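Kinsella Schools Get a New Reading Test, and Few Answers

The Kinsella school district will give the Beltier reading test to 2,209 elementary students starting in February, replacing the one its teachers have used for years. The district says the switch will show "real growth." It hasn't said what was wrong with the growth it reported before.

Beltier takes 40 minutes and is given on a screen. A trial last spring covered 166 students at one school, Suren Elementary, and the district calls the results promising. The summary handed out at the board meeting runs one page and has no comparison group. Asked whether the full report would be published, a spokesperson said it was "being finalized." It was being finalized in the fall, too.

Teachers get one afternoon of training. Parents get a letter.

Borix, the company that sells the test, also sells the practice lessons that go with it. The board approved both in a single vote after 20 minutes of discussion, most of it on scheduling.

Scores go home in the spring, on a new scale that can't be lined up with the old one. So anyone hoping to learn whether children in Kinsella read better than they used to will have to wait at least another year.

14 shares | 3 comments

readingmom: My son did the trial. We never saw a score.

oldchalk: Third new test since I started teaching. The kids are the same. 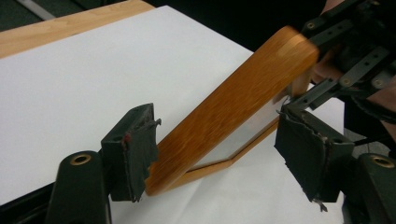
PTA_left: One page? I'd like to see the contract before I see any more promises.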